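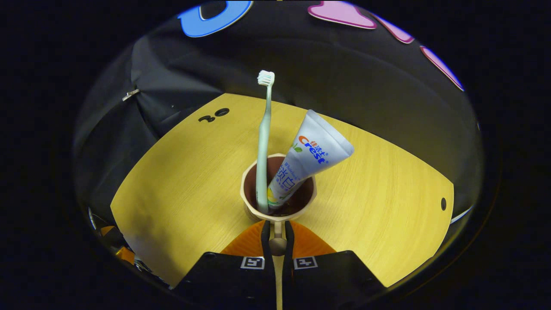
Where do you keep your toothbrush when the bathroom has zero counter space? In a cup, on a little table right outside the door.

I fought this for ages. Had one of those suction holders from Flenditz and it hit the sink at 6 every morning, I swear it had a schedule

so now it's one cup, one brush, one tube of Crest. The whole setup!! I can grab it with my eyes half shut

thing I learned the gross way: the bottom of the cup gets gunky. Rinse it every few days, and dump it upside down on a towel while you're brushing

also a cup with some width to it (mine's beige plastic, very glamorous). The tall skinny one I had before tipped over any time the toothpaste was full

someone asked about the 90 dollar countertop organizer from Prallomthorpe. I had it in my cart in December. It has 6 compartments. I own a toothbrush

anyway next up is the drawer with what feels like 1000 hotel soaps in it, pray for me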